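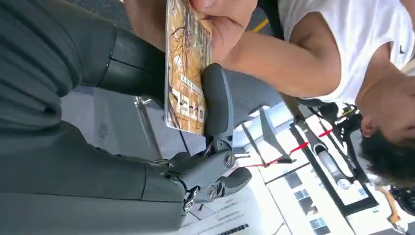 Ottilie Lehner wrote to ask whether the arm lets go of the card by itself or whether you have to tug, and her kids want to know if they can have a turn at the next one. Good questions, and I got a bunch like them after our open day at Istindale, so I've put the answers in one place.

Does it let go by itself?
It's set up to. Once you have a good grip, a light pull tells it to open. If it doesn't, wait a second and pull again -- no yanking, please!

Can kids try it?
Yes, from age 6, with a grown-up next to them. Long hair tied back, sleeves out of the way.

Why cards?
They're thin and they bend, so they're harder to pass than a block or a cup. Also I had a drawer full of them.

Is somebody steering it?
For the card handover, no. Mirjam Riedl stands by the stop button the whole time, and she will use it (she stopped me twice while I was setting up).

How long is the wait?
In February we had around 100 people through and the line got silly after lunch. Come in the morning if you can.

Do I need a ticket?
Nope, just walk in. School groups should write to Nidia Escobar first so we can keep a slot open.

Can I take pictures?
Sure, of the robots and your own family. Ask before you snap anyone else.

When's the next one?
April 24, 2023, same room, up the stairs and left. The elevator is on the parking lot side -- ring the bell if that door is locked.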